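Swap shelf at Brurora is staying put, and it's getting bigger

Good news for those of you who have been emailing me since January! The swap shelf at the Brurora laundromat on Jorkance Street isn't going anywhere. I stopped in to drop off a couple of paperbacks (and, okay, a comforter that won't fit in my machine at home) and there was a new sign up by the dryers saying the shelf stays, and that it gets the whole back wall starting this summer.

If you've never used it, it's about as simple as it gets. You bring stuff you don't need, you take stuff you do. No money, no sign-up sheet, no points. It started out as one bookcase with a wobbly leg, and for a long time it was mostly romance novels and mugs. Then people began leaving kitchen things and office odds and ends, and now I can't do a load of towels without coming home with something. My best find so far is a waffle iron. It works great, and my kids think I'm a genius.

The worry over the winter was space. The laundromat put in 4 new washers, the big front-loading kind, and the bookcase got shoved into the hallway by the restroom where you had to turn sideways to get past it. I wrote back then that I figured it was done for. I was wrong and I'm happy to say so.

What goes on the shelf is changing a little. The new sign says small household things are welcome, so think cups, lids, tape, jars, batteries still in the pack, that kind of junk drawer stuff. Books are still fine. Clothes are out, which I know will bug some people, but the Tawhiri thrift store two blocks over takes those and has a drop bin that's open all night. Food is out too, opened or not. And please, please match up your containers with their lids before you bring them. I have dug through that bottom bin looking for a lid more times than I want to admit.

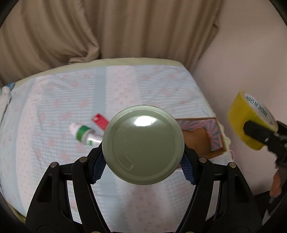 Odelle wrote in to say she'd rather see the clothes stay and the kitchen stuff go, because her grandkids outgrow their coats faster than she can wash them and the thrift store wants two dollars apiece for the little ones. Fair point! I'd love a coat rack in there myself, even if it was only up from fall through spring. I told her to put it on a card in the suggestion box next to the change machine, and I'd say the same to all of you. They do read those cards. The bench by the window came out of that box, and so did the second folding table.

The back wall is getting real shelving this time, the metal kind that bolts in, and it's coming from Flasix, the store fixture place out past the feed mill. They had a bunch left over from a shop that closed and let it go for $222, delivered. I thought that was a steal. There's a jar on the counter if you want to chip in, and it was looking pretty full when I was there.

A few house rules, copied from the sign as best I can remember them:

Keep it to 10 items a visit, coming or going.
Nothing broken, nothing with a cord that's been taped.
Rinse it out before you bring it in.
If it's been sitting there for 2 months, it goes to Tawhiri.

That last one made me laugh a little, as there's a fondue set that I believe has been on the shelf longer than I've lived in town. I may have to rescue it.
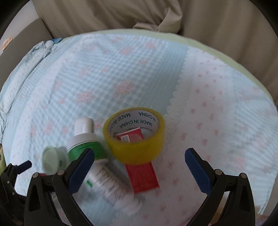
Page last changed: June 2024

I've had a couple of questions since this first went up, so let me add to it. Yes, you can drop things off even if you aren't doing laundry. Just don't leave bags on the sidewalk before they open, the wind comes down Jorkance Street like you wouldn't believe and we all end up chasing plastic bags. Yes, half-used stuff is okay if there's a decent amount left, so that roll of packing tape from your last move has a home. Craft supplies are okay too, and the sign says they'd like more of them. And no, I don't know yet what happens to the old bookcase. If it's up for grabs, wobbly leg and all, I've got dibs.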